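Petit fil sur le bras que je monte à l'atelier partagé Huvside. Je n'en avais plus parlé depuis mai, et plusieurs personnes m'ont demandé où ça en était.

Rappel pour ceux qui arrivent : un bras à 6 axes acheté d'occasion, une pince Trondine, un contrôleur que j'ai refait moi-même. Le but est qu'il range de la vaisselle sur une étagère. Pour l'instant il déplace des assiettes sur une table, et encore.

Le bras d'abord. L'axe 3 avait du jeu. J'ai démonté, changé la courroie, remonté. J'ai perdu une soirée à cause d'une vis trop longue qui frottait contre le carter. Maintenant ça tourne sans bruit.

La pince ensuite. Les doigts livrés avec étaient trop courts pour ce que je veux faire. Ceux qui sont montés maintenant sont noirs, en forme de coin, avec la face intérieure plate. Le dessin vient de Siiri Org, qui avait le même problème sur son propre bras. J'ai repris son fichier et corrigé l'entraxe des trous.

Pour le repérage, j'ai quadrillé la table au ruban de masquage bleu. Les lignes ne sont pas droites, je les ai posées à l'œil. Ça suffit : je donne au programme la case de départ et la case d'arrivée, et la caméra du poignet fait le reste. Le ruban commence à s'effilocher par endroits, il faudra le refaire.

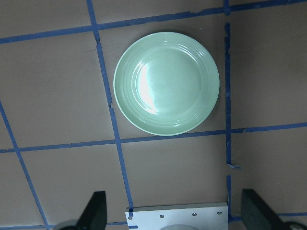 L'assiette verte dans sa case, pince ouverte, vue depuis le poignet.

L'assiette est plus pénible que prévu. L'émail brille, et le reflet blanc au creux mange une partie du contour intérieur. Mon premier détecteur cherchait le plus petit cercle et tombait sur les anneaux en relief du bord. Maintenant je ne garde que le cercle extérieur. L'ombre à droite gêne un peu, mais moins.

Emmett Strickland m'a conseillé de mettre un diffuseur sur la lampe. J'ai une plaque de plastique dépoli qui traîne, je vais essayer avant d'acheter quoi que ce soit.

Dernière série de réglages : 22 essais de prise, 13 réussis. Les échecs se ressemblent presque tous. Le doigt arrive trop haut, touche le bord et pousse l'assiette dans la case d'à côté. Je descends l'approche de 5 mm et je recommence la série.

Question qui revient souvent : pourquoi pas une ventouse ? J'ai essayé avec une Pallard prêtée par l'atelier. Sur une assiette lisse ça va. Sur celle-ci, il faut viser le centre sans se tromper, et je veux aussi prendre des bols et des tasses. Je reste sur la pince.

Côté logiciel, rien de compliqué. Un script pour la caméra, un autre pour les trajectoires, et un bouton d'arrêt câblé à part qui coupe la puissance sans passer par le programme. Le bouton, je l'ai câblé en premier — je le recommande à tous ceux qui bricolent ce genre de machine.

Reste à faire : refaire le quadrillage, fixer le câble de la caméra, remplacer l'alimentation, qui chauffe trop à mon goût. J'ai une Mägi en vue, j'attends de voir si elle passe dans le boîtier.

Je mettrai les fichiers des doigts en ligne quand j'aurai corrigé les cotes. Si quelqu'un a déjà réglé une prise par le bord sur de la céramique émaillée, je prends vos valeurs de serrage.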